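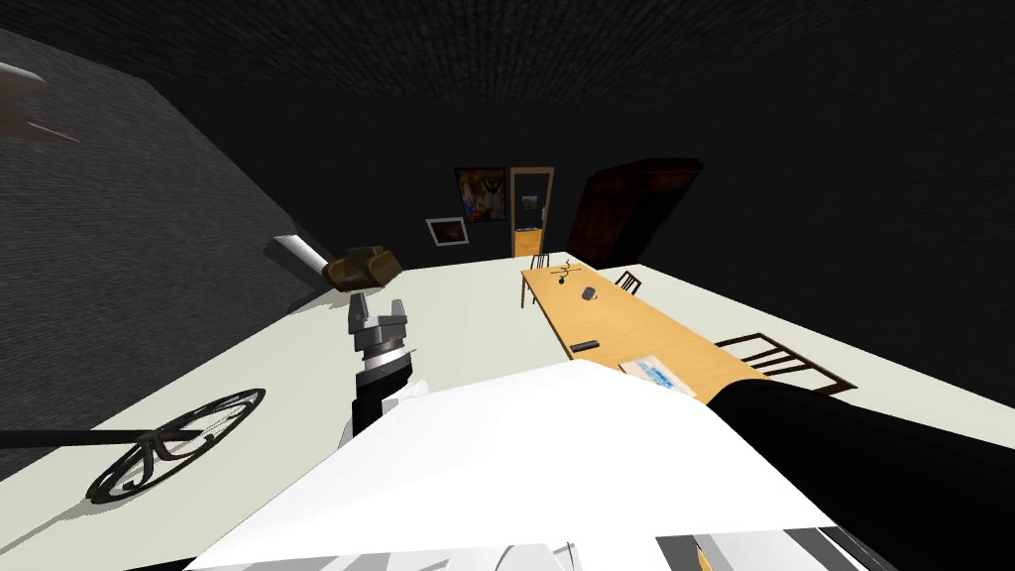
Last updated: September 8, 2025

Winel Travel Help Desk
Ticket: Return flights missing from group booking, Harasym Lake Resort
Status: Open, waiting on airline desk
Opened by: Roksolana Tkachenko
Handled by: Lesia Karpenko

Roksolana wrote:

Hello, and thank you in advance to whoever picks this up. I booked a family trip through your site for November, 12 of us altogether, flying out of Kurkley to Harasym and home again six days later. It's my parents' anniversary and we have been planning it since before my niece was born, so you can imagine I've checked the paperwork more than once! Last night I sat down with a cup of tea to print everybody's itinerary and found that two of them, my mother's and my uncle's, only show the flight out. There's nothing at all for the trip home. The other ten look fine to me, with both flights and the airport shuttle.

The price on the receipt is the full round-trip price for everyone, and my card was charged for that amount. I tried the "resend documents" button, and I got the same two short itineraries again. I also called the phone line and was on hold for 40 minutes before I had to go pick up the kids. Could you please tell me if my mother and uncle have seats home or not?

Lesia replied:

Hi Roksolana, what a lovely reason for a trip, and I'm so sorry this landed in your lap while you were trying to enjoy planning it. I'm sorry about the hold time too. I'll stay with this ticket until it's settled, so you won't have to tell the story over again to somebody new.

I opened your booking and I see the same thing you do. The payment went through for 12 round trips, but the airline record for two of the travelers has the outbound flight only. Your group was split into two records when it was sent to the airline, with ten people in one and your mother and uncle in the other, and the return for that smaller one never got confirmed. Our documents are printed straight from those records, so resending them won't change anything (though it was a sensible thing to try).

Could you send me a copy of the confirmation email from the day you booked, and the spelling of both names just as they are on the IDs they'll be flying with? Please don't buy separate tickets home in the meantime, and please don't cancel anything from the My Trips page. Canceling one person there can reprice the whole group.

Roksolana wrote:

Confirmation attached, and the names too. My uncle goes by his middle name and I booked him under it, I'm afraid. Is that what did it? My mother's name is exactly right, so I don't see how it could be. Also, is the resort affected? They're sharing a cottage with my parents' old neighbors and I would hate for that to come apart.

Lesia replied:

Thank you, those came through nicely. The middle name didn't cause the missing flight, but it does need fixing and I've asked for it in the same request. There's no charge for that.

The resort is fine. I called the front desk at Harasym, and they have every cottage under your name for all the nights, with your uncle and mother on the list. The Plurken shuttle is booked for the whole group in both directions, so I've left that alone.

Now the flight. There are still seats on the same return, and I've asked our airline desk to add both travelers at the fare you already paid. If the fare has gone up since you booked, Winel covers the difference, and I've put a note on the account saying so.

Roksolana wrote:

Oh, that's a weight off. I haven't said a word to my mother and I'd like to keep it that way if I can. Should I be choosing seats for them? She likes the aisle.

Lesia replied:

Please hold off on seats for now, and I'll put in the aisle request for her myself once the return is ticketed. You'll get a new itinerary for each of them by email. Look for a ticket number printed next to both flights, and if either one is blank, reply right on this ticket and it comes straight to me.

Internal note, L. Karpenko: Request sent to airline desk, return segment x 2, plus name correction on one traveler. Fare difference approved. Keep open until ticket numbers are in. Do not merge the two records before then.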